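Weekend room attendants wanted - Allness Guest House, Bavton
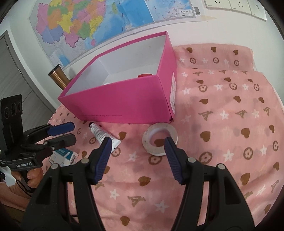 We need 3 people for Saturdays and Sundays, now thru the end of the season. 19 rooms, two floors, no elevator. Shift starts at 9 and you're done when the rooms are done, usually mid afternoon. Work is stripping and making beds, bathrooms, vacuuming, restocking towels. Every bed gets a bedspread like the one in the photo, pulled straight and even on both sides - we'll show you how on your first day. Experience nice but not needed. Must be able to lift a full linen bag and be on your feet the whole shift.

Pay is weekly, by check. $200 bonus if you stay thru the last weekend. Lunch included, parking out back behind the laundry room. No smoking anywhere on the property.

To apply stop by the front desk before 11 any weekday and ask for a form, or leave your name and number in the box by the door. Bring ID. If you worked for us before May you dont need to fill out a new form, just tell us which weekends you want.

Posted July 2024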